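The Basket

Gwawr had until four. Margareta said four like it was a kindness.

Everything in the long white room was going to Cheng or to the dump, and the only thing Gwawr wanted was the card with the branches on it. Small. Black edge. Her aunt had bought it in October, the year of the 900 dollar rent, and hung it over one sink after another.

Tube lights buzzing. Fan by the desk. She went through the drawers fast, then went through them agian.
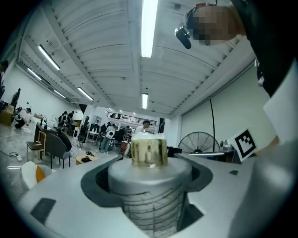
"You try the shelves?" Yao-tsung, from the far end.

"Twice."

"Try them slower."

She did not try them slower. She had 15 boxes to tape and a buyer who'd offered 700 for the lot, chairs and stools and rugs and all, and who would not come down a second time. Down the stairs, up the stairs. Cushions. Why so many cushions. Shu-fen used to pile them on anything with legs - guests sat on the floor and liked it.

She thought about the winter they all ate off the low oval table, knees knocking. Wilmer doing his impression of the landlord. Her aunt laughing with her whole neck.

Then the marble-patterned floor, and the basket, right there where people had been stepping past it all day.
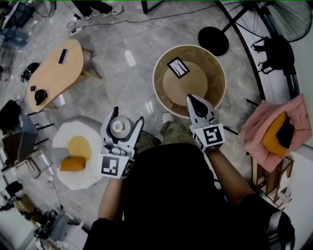

The basket, with the card inside.

It sat on a flat beige disc like something served. Dark little branches on white. She'd remembered birds. No birds. Had there ever been birds?

"There was one," Margareta said on the phone. "A small one. On the left."

"There isn't."

"Then it left."

Gwawr hung up and stood there. Ten past three. Still the counter to clear, the little appliances, the cardboard box by the end of it. 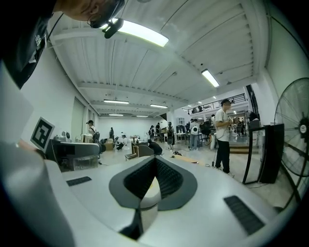
"Found it?" Yao-tsung again, tape in his teeth.

"Yeah. Its smaller."

"Than what?"

She was already writing KEEP on a box - then crossed it out, wrote her own name, and put the card in her coat instead. The buyer's van was backing in. She went down to wave it clear of the wall.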